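Talk notes: What a small town's letters taught me about translating

2 min read

Okay, hi everybody, thanks for coming -- start with the thesis story while people are still finding seats.

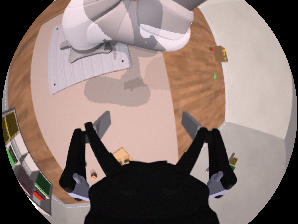

So I wrote my master's thesis on the Bronton letters, and I picked them for a terrible reason: they were short. There are 379 of them, mostly from mill families writing home in a German dialect that my dictionary had never heard of. I gave myself one summer. Ha! It took 2 years.

(pause, drink water)

Read the butter letter out loud. German first, then mine. Ask who heard the joke. Usually it's one person, and she grew up near Prorham.

Then the big point, go slow. I translated the word "Stube" as "living room" all the way through my first draft, and my reader at Prorham wrote "whose living room?" in the margin. These people had one heated room and did everything in it -- slept, cooked, argued about money. I went back and changed every single one, and I still don't love what I picked.

Skip the archive funding bit if we're running late. If not: the Lellora grant paid 2,994 dollars, and most of that went to scanning.

Mention the Nakamura reading room, they let me stay past closing in April and I owe them a plug. Also the new edition, 800 copies, order sheet by the door.

Questions. If someone asks about machine translation, say I tried it on the butter letter and read them the result (it's on the back of this page).

Last updated 2020-02-29

6 shares | 2 comments

Contact | Copyright | Back to top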